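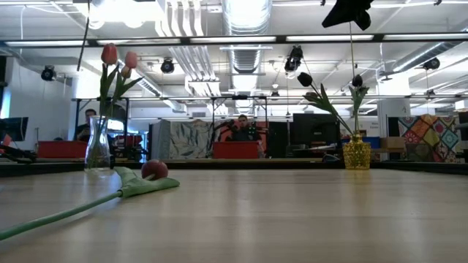
Section 2: Your First Batch of Yogurt

Read this section once before you plug in the Flumow. Then read it again with the milk out, which is how everyone reads manuals anyway.

What you need

One quart of whole milk
2 tablespoons of plain yogurt with live cultures
A saucepan, a whisk and a kitchen thermometer
The glass jars that came in the box, washed, lids off

Steps

1. Wash the jars and lids in hot soapy water. Rinse until there is no trace of soap. Yogurt cultures are easygoing about most things but they hold a grudge about dish soap.

2. Heat the milk in the saucepan over medium heat until it steams and small bubbles form at the edge. Stir now and then. If it boils over, clean the stove before it sets - we will wait.

3. Take the pan off the heat and let the milk cool to 44°C. If your thermometer only speaks Fahrenheit, that is a hair over 111.

4. Put the starter yogurt in a small bowl, add a ladle of the warm milk and whisk until smooth. Pour this back into the pan and stir gently.

CAUTION: Do not add the starter to hot milk. It will die, and you will have a pan of warm milk and some regrets.

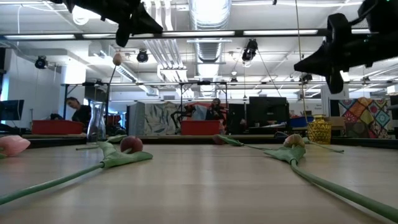
5. Fill each jar to the line, which is 125 ml. The line is a suggestion in the same way a red light is a suggestion. Overfilled jars push the cover up and let the heat out.

6. Set the jars in the base without their lids. Put on the clear cover.

7. Press Start. The light turns amber. Leave it alone for eight hours, or ten if you like your yogurt sour.

Note: The model sold under the Kettle name has a dial in place of the button. Turn it to the second mark and carry on from there.

Where to put it 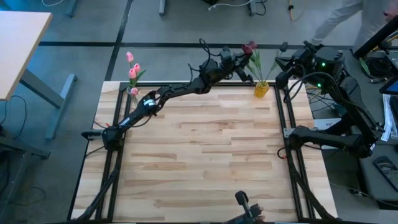
The base wants a level spot where it won't be bumped, well away from drafts and the top of the refrigerator, which shakes more than you think. Yogurt that gets jostled while it sets comes out thin and lumpy at the same time, a thing we didn't believe until Rosário Bastos in our test kitchen ran a batch next to her blender. A big table is a good choice. If yours is pale wood laid in long strips, like the one shown, put a folded dish towel or a trivet under the base, and wipe up spilled milk before it finds the seams.

After the timer

8. Unplug the base. Lift off the cover away from you and tip the water into the sink.

9. Screw on the lids and move the jars to the refrigerator for at least four hours. It firms up as it chills. Tasting early is allowed, but complaints about texture are not.

10. Save a couple of spoonfuls from one jar as starter for the next batch.

Note: If the amber light blinks, see Section 5, "Blinking."

Revised August 2018, Prerkcombe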